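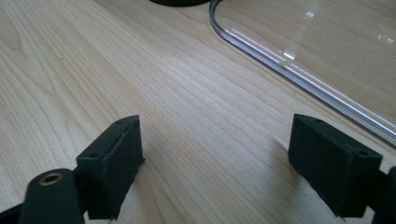 Two hands, one cutting rule: splitting hand-held gripper demos at the pinch

Forums Projects Reading Group Members Search

Workbench Forums > Robot Learning > Methods and Results > Two hands, one cutting rule

slowpinch
6 April 2021

Hello everyone, and apologies in advance for the length — I have been sitting on this result since January and I've probably forgotten how to tell it briefly.

Some of you will remember my old thread about learning table tasks from hand-held grippers, where I complained that our policy did lovely smooth reaches and then fumbled the moment it had to pick anything up. We've been working on that ever since, and we now have a method I'm willing to show people. We call it Prendard, which started as the name of a folder and stuck.

The idea is simple enough. Most people (us included, until this winter) cut a demonstration into training windows of equal length and treat every window the same. In our tasks, though, a very small share of the recording is the part that matters, when the pads come together on the object. The rest is traveling. Prendard looks at the finger opening and the speed of the tool, finds the short stretch where the tool slows and the fingers close, and makes that stretch its own segment. Windows never cross the boundary. During training we draw evenly from reach, pinch and carry, so the pinch gets seen far more often than it would by the clock.

With two hands it gets more interesting, and this is the piece I'd love your thoughts on. Our first version cut both hands whenever either one pinched. The second version cuts each hand on its own schedule, and the model gets a small extra input telling it which phase the other hand is in. I fully expected the first version to win. It didn't, and by a wide enough margin that I went back and checked the labels twice.

Numbers, such as they are: we recorded 937 demonstrations of tea service tasks, kept 128 of them out of training, and ran 40 robot trials for each version of the cutting rule. Plain equal windows finished the task in fewer than half of their trials. Cutting both hands together did a little better. Cutting each hand separately finished most of them, and the failures that were left were nearly all in the carry, with the item already held. Training was done in Seradia, our homegrown trainer, with the same settings all the way through.

I'm writing this up properly, so please be as hard on it as you like! Better here than later.

gravel_and_tape

Lovely to see this finally out, and I really do mean the next part kindly.

How much of the gain is the separate cutting, and how much is just that you sample the pinch more? You could leave the windows exactly as they were, put a heavier weight on the frames near closure, and perhaps get most of the way there without any segments at all. We tried something like that on the Hendberg bench (our bin-sorting setup, for anyone new here) and the weights alone took us a long way. If you haven't run that comparison I think it has to go in before the write-up does. A reviewer will ask in the first line.

slowpinch

That's a very fair question and I should have put it in the first post. We did run it, only with one weight, and I never tuned it. It came out between plain windows and the joint cut. So the weighting helps, I agree with you there, and I'd be glad to try a couple more values if you'll tell me what you used on Hendberg.

My feeling is that the boundary itself is doing some work. A window that starts in the reach and ends after closing asks the model to predict a long smooth path and a sharp little squeeze in one go, and it seems to settle on a compromise where the fingers close early and slowly. You can see it in the predicted opening: the plain model starts to close well before the tool gets there. I'll post the curves when I've made them presentable.

mothlamp

Delurking to ask a beginner's question, I hope that's all right. When you say each hand is cut on its own schedule, what counts as the phase for a hand that isn't doing anything? In my own recordings (much humbler than yours, folding dish towels in our spare office) one hand spends a good deal of the time simply waiting, and the speed signal drops so low that I think your rule would call it a pinch that never finishes.

slowpinch

Not a beginner's question at all, it cost me most of a month!

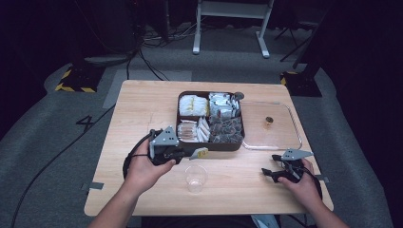

Waiting is the phase we got wrong for longest. Our first rule only looked at speed, and an idle hand looks slow, so it was labeled as pinching for minutes on end and then oversampled, which taught the robot to be wonderfully patient and not much else. The fix was to require both signs together, slow tool and closing fingers, and to give everything else that's slow its own "hold" label. Take a moment when the left gripper has a white and yellow sachet between its fingers while the right one is still open on the far side of the cup. Under the joint rule, both hands take whatever label the left has. Under the separate rule the left is in carry, the right is in hold or reach depending on how fast it's moving, and each one learns from its own bit of the motion. For your towels I'd guess the hold label matters even more than it does for us, and I'd start by looking at how much of your data would fall into it.

gravel_and_tape

Now that I've seen the table I have a second worry, I'm afraid. The tray has its own compartment for each kind of packet and the tea bags are all together in theirs. So the reach nearly always ends in one of a few places, and the pinch nearly always happens over the tray. Couldn't a model with separate cutting simply be learning "left hand over compartment, so close"? I'd want to see the tray turned or moved before I believed that it's the phase doing the work.

bentspoon

I'd push back on that a bit. All of the versions were trained on the same tray, so if location were enough, the plain windows would have learned it too. They had every chance. What differs between the versions is only the cutting.

Where I do get nervous is the count. 40 trials each is fine for a forum and thin for a paper, especially if the same person reset the table and decided what was a success. Who was judging? And did whoever it was know which version was running?

gravel_and_tape

Same tray, yes, but they don't have the same chance to use it. If you sample the pinch more often you also sample the tray more often. So the location cue gets stronger along with everything else. I don't think we disagree about the experiment that's needed, only about how surprised we'd be by the answer.

slowpinch

You are both being very generous with your time, thank you.

On judging: 2 of us scored, and we both knew which version was running. That was careless and I'll own up to it in the write-up. We kept video of every trial, so I've asked the group in Atallah (our other room, upstairs) to score them again with the labels hidden. If the ordering changes I'll come back here and say so, with my tail between my legs.

On the tray: we shifted it around a little between recordings but never turned it, and the layout inside never changed. So gravel, I can't rule out your story. Turning it is easy, and I think the honest version of the claim for now is that separate cutting helps on this layout. I do have one scrap of evidence the other way. In the tasks that start from the glass dish, where a single tea bag lies in a wide clear space and could be nearly anywhere in it, the separate version kept most of its lead. That's a small slice of the trials, though, and I wouldn't hang a coat on it.

padwatcher

Different subject, but has anyone thought about the finger pads? Yours have gone fuzzy, with little frayed bits along the edges, and mine look just the same. Thin packets catch on that stuff. If the demonstrations were collected over a long stretch, a pinch recorded early and a pinch recorded late may not be the same motion at all, because people learn to squeeze harder or to shake the thing off at the end. Your carry failures made me think of it.

I'd also be curious about the clear sheet lying on the table. I work with transparent things a lot and they play havoc with wrist cameras. Glare moves when the tool moves, and the model can take it for an edge.

slowpinch

Padwatcher, I wish you'd been in the room in January. I never logged the condition of the pads. The recordings are in order, so I can at least sort by session and see whether the closing profile drifts, and I'll do that this week. Letting go is part of our carry segment, too, which may be a mistake in itself. Perhaps release deserves a label of its own.

As for glare, the cutting rule doesn't look at the images at all, only opening and speed, so the segments should be safe from it. The policy does look at them, and there I have no good answer for you. Clear plastic and glass turn up all through our data and I have never split the results by it.

mothlamp

Just to report back: I added the hold label to my towels and nearly all of my right hand turned into it. I feel a bit foolish, but the left hand's segments look beautiful. Is there a sensible amount of hold to keep, or do you throw it all away?

slowpinch

Oh, well done! And please don't feel foolish, mine looked much the same the first time. Don't throw it all away. When I did, the idle hand drifted off on its own, slowly, like somebody reaching for the salt. I keep enough that the model sees it as often as the reach, and I haven't tuned that either.

gravel_and_tape

Keep it, I'd say, but drop the long tails. I'll dig out my Hendberg weights tonight and send them over, and slowpinch, turn that tray before you do anything else.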